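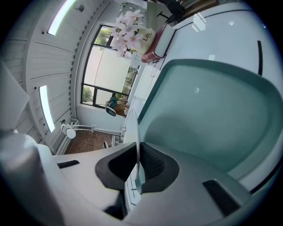 [grippers] Re: Wide pad or narrow pad on the hand-held unit?

From: Carol Birkett
To: grippers list
Date: Friday, July 2, 2021

Glenys Penrose wrote:
> We have the Flerari and the Vindard side by side at Molirbridge
> and I need to pick one for the next batch of tabletop recordings.
> Is the fisheye worth the trouble? With the plain lens I lose the
> object as soon as the wrist tips. Also, does the black pad show up
> in your pictures, and do you mask it?

Glenys,

I would keep the fisheye. I went through 1,387 grasps from the Flerari and 1,000 from the Vindard with the plain lens. Tracking dropped out in 763 of the Vindard ones, mostly when the tool was tilted back and the lens had only a blank tabletop to look at.

The still at the top of this message is typical for a steep tilt. You get the ceiling planks, both strip lights and the window as well as the things on the table, and all of those have edges the tracker can hold on to. The straight lines bend a lot, so calibrate first. I used the wide model in Stan's script and left the other settings alone.

On the pad: yes, it shows, bottom center, with the clear fin standing up from it. I mask the white body and the pad and leave the fin alone. It is see-through enough that masking it cost me more than it saved. The one thing to watch is the pale highlight on its edge. My first version of the mask followed that highlight and wandered.

Lights and windows are the other weak point. Lock the exposure before you start. Auto exposure hunted every time the tool swung up toward the strip lights, and a drawn blind still glows enough to set it off.

For small or flat objects I would still take the Vindard fingers. They close more squarely. The mount is the same width, so you could put them under the fisheye, but I have only tried that for one afternoon and would not quote numbers from it.

The mask file is 2,684 KB, too big for the list. Write to me off list if you want it.

Carol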